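第四章 开放日现场演示的准备与实施

4.1 适用范围

本章适用于在开放日、来宾参观及校企交流活动中，以斯卡瓦里（Skavari）双臂操作平台进行织物整理演示的各类场合。演示内容包括针织品的夹取、展平、翻折与归位。日常科研采集及无人值守运行不适用本章，应分别依照第五章和第七章执行。

本章所称“演示负责人”，指由格罗拉（Gerora）展示中心书面指定、对整场演示承担安全责任的人员；“操作员”指直接操控机械臂或示教装置的人员；“讲解员”指面向来宾介绍演示内容的人员。同一场演示中，演示负责人不得兼任讲解员。

4.2 演示前的场地准备

演示台应设置在展厅固定工位，台面须平整、清洁，无可能勾挂纱线的毛刺或裂口。台面纹理较深或反光较强时，应在正式演示前重新核对腕部相机的曝光设置，操作方法见3.6节。

请按下列顺序完成场地准备：

1. 确认供电回路为展厅专用回路，插座旁的标牌编号应为215。不得与音响、投影设备共用该回路。

2. 检查急停按钮。按下后机械臂应立即停止，复位后控制器应处于待机状态，不得自行恢复运动。每个急停按钮均须单独测试。

3. 沿演示区外侧设置隔离带。来宾一侧的隔离带应在机械臂最大伸展范围以外。

4. 检查全部线缆。腕部线缆应留有足够余量，末端旋转至极限位置时不得绷紧，也不得垂落至夹爪开合区域。

5. 检查夹爪指的固定螺钉。螺钉松动的，应以随机工具拧紧，并重新执行夹爪零位校准。

6. 将工位照明调至演示档，关闭正对相机的射灯。

注意：场地准备未全部完成前，不得引导来宾进入演示区。来宾提前到达的，由讲解员安排在前厅等候。

4.3 演示物料的选择

织物的厚度、弹性及表面状态对夹取结果影响较大。演示负责人应于活动前一日从物料柜中选定织物，并在登记表中填写物料名称、存放位置及外观状况。

选用织物时应遵守以下规定：

1. 优先选用颜色对比明显、图案较大的针织品，便于后排来宾辨认正反面及翻折方向。

2. 带有绒面内层的织物可以使用，但夹持力应按“厚织物”档设定。此类织物受压后内层容易鼓出，操作员应留意夹爪指是否仅夹住内层而未夹住外层。

3. 不得使用带有金属拉链、别针、亮片或松脱纽扣的物品。

4. 不得使用来宾随身衣物。来宾提出此类要求的，讲解员应礼貌说明，并请其观看备用物料的演示。

5. 每场应准备同类备用织物2件，放置于操作员身侧的物料筐内。

织物若已起毛、脱线或变形，应停止使用，并在登记表备注栏中注明“退出演示”。卡尔基科（Karkico）标准物料包中的织物可按原编号补领，补领申请由展示中心统一提交。

4.4 开机与预演

预演应在来宾入场前完成，且不得省略。预演所用织物须与正式演示相同。

1. 接通控制柜主电源，等待自检结束。自检期间不得触碰机械臂。

2. 在控制终端选择“现场演示”模式。该模式下的关节速度上限低于日常模式，任何人员不得自行调高。

3. 操作员就位。使用手持示教装置的，应整理好装置连线，避免连线缠绕衣袖或与机械臂线缆交叉。

4. 将织物平放于台面中央，正面朝上，长边与台沿平行。

5. 控制夹爪移至织物上方，缓慢下降，待指尖接触织物后停止，再闭合夹爪。

6. 提起织物，保持静止片刻，检查是否滑落。滑落的，应放回原位并提高一档夹持力后重试。

7. 完成一次完整的展平与翻折，并由演示负责人在预演单上签字。
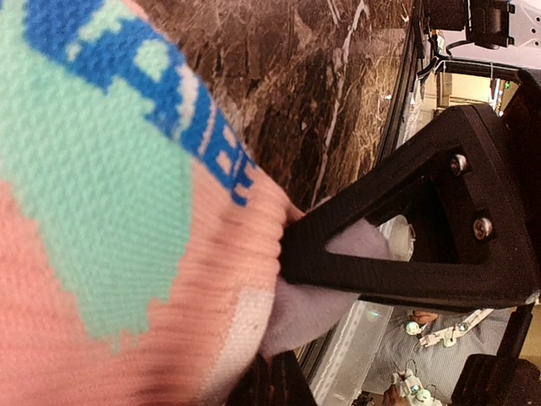

预演连续3次未能完成夹取的，应暂停使用该织物，改用备用织物重新预演。更换织物后仍未完成的，演示负责人应决定推迟演示，或改为仅展示空载运动，并通知讲解员调整讲解内容。

提示：提起厚织物时，宜先夹取边缘，再向中部移动。直接夹取中部容易形成多层褶皱，后续展平所需时间较长，且不利于来宾观察。

4.5 来宾入场与安全告知

来宾入场后，讲解员应首先进行安全告知，然后方可介绍设备。安全告知应使用统一文本，不得自行删减：

“各位来宾，欢迎参观。演示过程中机械臂会在台面上方移动，请您始终站在隔离带以外，不要将手、手机或背包伸入演示区。儿童请由成人陪同。如听到蜂鸣提示，请留在原地，等待工作人员引导。谢谢配合。”

安全告知结束后，讲解员应确认全体来宾均已位于隔离带以外，并以手势通知演示负责人。演示负责人确认后，方可下达开始指令。

来宾可以在隔离带以外拍照，但不得使用闪光灯。需要使用三脚架或补光设备的，应提前向展示中心申请，由工作人员指定机位。

4.6 正式演示

正式演示按下列步骤进行：

1. 演示负责人宣布“演示开始”，操作员复述指令后启动。

2. 操作员控制夹爪夹取织物一角并提起。讲解员在此阶段介绍夹爪结构及腕部相机的作用。

3. 操作员以另一侧机械臂夹取对角，双臂同步向外移动，将织物展平。讲解员在此阶段应停止走动，不得遮挡来宾视线。

4. 织物展平后放回台面，双臂撤至待机位。讲解员可请来宾提问，每次提问后由讲解员复述问题。

5. 操作员完成翻折，并将织物移至归位区。

6. 演示负责人宣布“演示结束”，操作员将机械臂停放于安全姿态并切断伺服电源。

操作员在演示过程中不得与来宾交谈。来宾向操作员提问的，由讲解员代为答复，或记录后于演示结束再行答复。

讲解用语应准确。夹取未能一次完成时，讲解员应如实说明操作员将重新尝试，不得使用“故障”“失控”等不符合实际情况的表述，也不得对设备尚不具备的功能作出承诺。

4.7 来宾体验环节

经演示负责人同意，可在正式演示结束后安排来宾体验。体验环节应遵守以下规定：

1. 体验者须年满十四周岁，并已在体验登记簿上签名。

2. 每次仅限一名体验者进入操作区，操作员应全程陪同，并始终保持一只手可触及急停按钮。

3. 体验者应取下围巾、挂绳及手部饰物。长发应束起。

4. 体验内容限于夹取和放下，不包括双臂展平及翻折。

5. 体验结束后，操作员收回示教装置，检查连线及按键，再请下一名体验者进入。

警告：体验者身体不适、情绪紧张或不听从指引的，操作员应立即终止体验。终止后不得在同一场次内重新安排该体验者。

4.8 异常情况处理

4.8.1 织物缠绕夹爪

立即停止运动，切断伺服电源后方可用手取下织物。不得在通电状态下拉扯织物，不得使用剪刀或刀片靠近线缆。取下后应检查指尖有无纱线残留。

4.8.2 织物滑落至台面以外

操作员将机械臂撤至待机位，由演示负责人进入演示区拾取。来宾不得代为拾取。

4.8.3 相机画面中断

停止夹取动作，检查控制终端是否显示代码692。显示该代码的，应依次断开、重新插接腕部相机接头，并在终端上选择“重新识别”。未显示该代码而画面仍然中断的，应结束本场演示，并联系技术值班人员。

4.8.4 来宾越过隔离带

任何工作人员发现后均有权按下急停按钮，无须事先请示。待来宾退回隔离带以外，由演示负责人重新进行安全告知，并决定是否继续。

4.8.5 突然断电

操作员应保持原位，不得用手托扶机械臂。讲解员引导来宾向出口方向后撤。供电恢复后，须从4.4节第1步重新开始。

4.9 演示后的整理

1. 确认伺服电源及主电源均已切断，挂上“已停机”标牌。

2. 用干燥软布擦拭夹爪指和台面。不得使用含酒精的清洁剂擦拭相机镜头。

3. 清除夹爪关节处的绒毛及纱线。绒面织物演示后，此项检查须由两人分别进行。

4. 将织物抖开、检查、叠放，送回物料柜原存放位置。

5. 示教装置连线应盘成松圈，不得对折捆扎。

6. 填写演示记录表，内容包括开始和结束时刻、所用织物、重试情况、异常情况及来宾意见。

7. 演示记录表由演示负责人签字后，于当日17:30前交展示中心存档。

同一天安排多场演示的，两场之间应留出不少于三十分钟的间隔，并重新执行4.2节第2步、第4步和第5步。

4.10 职责与联系

七月开放日期间，现场演示负责人为比西塔西翁·阿列塔（Visitación Arrieta），负责演示的启动、暂停及终止；来宾接待与讲解由艾诺亚·坎波斯（Ainhoa Campos）负责。两人均不在场时，不得开始演示。

团体参观须提前向格罗拉展示中心预约，并注明人数、来宾年龄范围及所需讲解语言。行动不便的来宾可申请前排座位，工作人员应在隔离带外侧预留轮椅通行空间。

拉皮尼亚（Lapiņa）分馆举办同类活动时，可参照本章执行，但供电回路编号、隔离带位置及疏散路线应以分馆现场图为准。现场图应张贴于控制柜门内侧，并在每次调整工位后更新。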